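3.2 What people told me about their net curtains

I went into this chapter thinking I'd get a few polite answers and a lot of shrugs. Wrong! People had plenty to say about the white cloth in their front windows. Yvonne Tindall kept me at her kitchen table all afternoon (two pots of coffee) and we still hadn't gotten past the bathroom.

I mailed out 1288 forms in April, mostly to homes in Dunmore and Tullesen, and the question that got the longest replies was the one on washing. Callum Staniforth boils his. Beathag Skinner would never, and she told me so in capital letters. She soaks hers overnight in the tub with a scoop of washing soda, the way her mother did, and hangs them back up damp so the weight pulls the creases out. I tried it at home and I'm a convert.

What I didn't expect was how much folks cared about the hem. Blackburn (2002) treats it as a finishing detail and gives it one line, but my people talked about it constantly: how it lumps up, how it hangs, whether you iron it or leave it alone. A thick rolled hem on a fine open mesh, like the one in Figure 2, came up again and again as the hard kind to get flat.

Figure 2. White mesh fabric with a thick rolled hem.

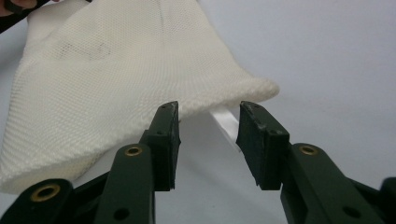 3.3 Who does the washing

Women, mostly, though Graham Hulme wrote me a whole page on his method and signed it twice.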